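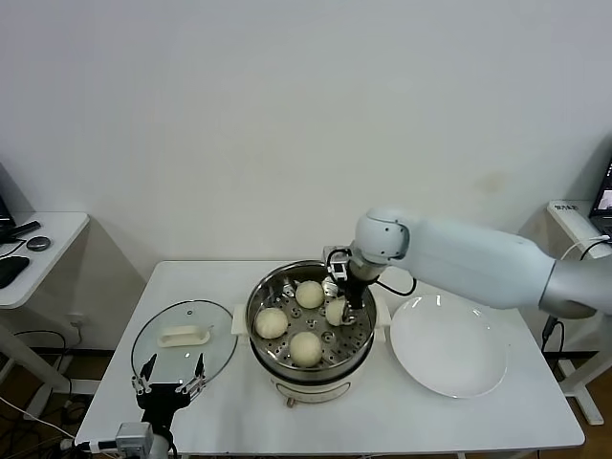
Buns, bits of arm, and my wrists

I've been promising a post about the robot for ages, and now that it's April and I'm finally off lates, I can write it with a mug of tea and both feet up.

For anyone new, I work in the kitchen at Grarkia, the canteen and catering place on the Stilusham estate. I've done hot line, cold line, dishes and a grim winter on sandwiches, and for a good while now I've been on steam. Steam means buns, mostly. On a busy morning we send out 169 of them before ten, and every single one gets lifted out of a steamer by a person with tongs, a fair bit of vapour up the sleeve, and the quiet hope that it doesn't stick.

So when the news went round that we were going to try automating the lift (just the lift, pot to plate) I was probably the only person on the shift who whooped. I love this stuff! I was the child who took the toaster apart. I put my hand up to help with the trials before the meeting had got to the biscuits.

The trials happen in a plain white room upstairs, well away from the line. It's all very stripped back: a table, an ordinary electric steamer with its glass lid off to one side, a plate, the arms, and cables, cables, cables. I'd imagined something out of a car factory and what I got was closer to my first flat. But it's the same job I do. Bun in the steamer, bun on the plate, no dents.

The dents are the interesting bit. A steamed bun is a horrible thing to pick up if you think about it. Squeeze too little and it slides, squeeze too much and there's a thumbprint in somebody's breakfast. I'd never had to put into words how I do it, and then I spent 38 minutes one afternoon trying to explain to the engineers that you tip it a touch first, so the bottom lets go of the tray on one side before you lift. They wrote that down! Years of doing it and that was the first time anyone had written down something I know about buns.

There's a log of every attempt, which we call Nakpan after the software it lives in, and I fill in the column for how the bun came out. "Fine", "squashed", "I'd eat it but I wouldn't serve it". My longest session so far had 114 attempts in it and I went home seeing buns on the ceiling. 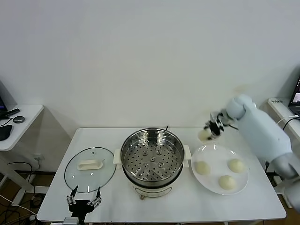 What I enjoy most is how much of the job turns out to be in the bits around the lifting. Where do you put the plate so you aren't reaching across the pot? How far apart do they sit so the sides don't weld together? Which one do you take first? We all do these things on the line without talking about them, and we all do them slightly differently, and there's been more chat about it in the tea room these past weeks than I can ever remember. We've changed where the plates go downstairs purely off the back of it, arms or no arms.

Now, the worry. I'd be daft to leave it out. Some of my colleagues hear "trial" and think "hours", and I don't blame them one bit. What we've been told is that the steam station keeps its people and the person there moves on to filling, checking and finishing, with the lifting taken off them. I've asked for that in writing and so have a few others. It's been promised before the next rota goes up. I'm hopeful, but I'll be happier when I've got the paper in my hand.

And there's pace. I can clear a steamer fast and gossip while I'm at it. The arm takes its time over each bun, so at the moment there's no chance of it keeping up with a Grarkia breakfast. I've got rather fond of watching it, though. I find myself leaning in and holding my breath, as if that helps.

The thing I want out of it is very small and selfish. I've had a sore right wrist for 8 months, and it's the tongs, I'm sure of it. On the days I'm upstairs with the log it calms down, and after two mornings back on steam it's grumbling again by the time I've got my coat on. If a machine wants that particular movement, it can have it, with my love. I'd like to keep the folding and the tasting, please, and the bit where you lift the lid first thing and the whole kitchen smells of bread.

Next up they want to have a go at the Tindarero buns, our filled ones, which are heavier on one side and roll about like anything. I've asked to be in the room for that. I'll report back, and yes, to those of you who emailed, the plum jam recipe is coming too, I just need to find the bit of card I wrote it on.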